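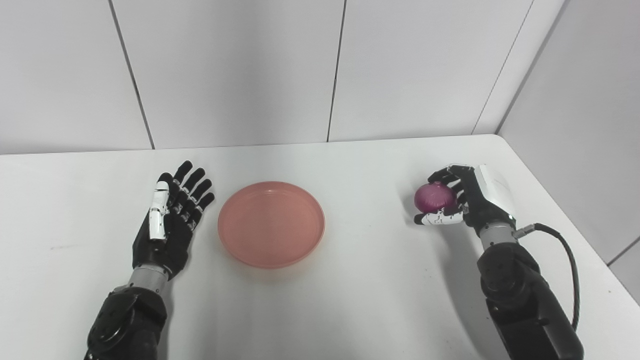

notes – club evening, Wednesday, 15 mins max

Start with thanks for coming out. Don't do the joke about the parking.

**1. Where we are**

- 2 teams in the league this season, mixed and ladies
- mixed: won at Skellgate, lost at home to Stukusis on the last set. Mention how close. Tiebreak went to a third match point
- ladies: 6 matches played, one still to finish. Light went. Stukusis want to replay the whole rubber, rules say carry on from the score. I've written to the league, no answer yet
- say don't argue with them about it courtside please

**2. Courts**

Court 3 baseline. Everyone knows. Puddle sits there a day and a half after rain and the far corner is lifting. Two quotes in:

- Hustosa – $2379, full patch and repaint, can start in March
- Ojo – $751, patch only, no lines, no guarantee on drainage

Pause here. Let people groan.

My view: go with Hustosa. The cheap one was tried on court 1 and we all know what court 1 plays like. Show of hands at the end, not now, or we'll never get to juniors.

**3. Juniors**

Numbers up. Need more short rackets, the little ones are sharing. Ask if anyone has old ones in teh garage. Any brand, grips dont matter, we can re-wrap.

Session moves to 4:30 once the clocks change. Parents keep asking so say it twice.

**4. Balls**

Match balls are for matches. Practice balls are in the green bin. Keep it light – last year this took ten minutes and someone left.

**5. Away days**

Skellgate return fixture – longer drive than it looks, bridge is closed so go round by the reservoir. Meet at the gate at 9. Soft courts, low bounce, bring shoes you don't love. Drivers needed, sheet is by the door.

**6. Vote + questions**

Hands up for Hustosa. Hands up for Ojo. If tied, goes to the next meeting, do NOT reopen the discussion.

Probable question: why not resurface all three? Answer: cant afford it. Probable question: floodlights? Same answer.

Then tea. Raffle after, tickets still on sale at the back.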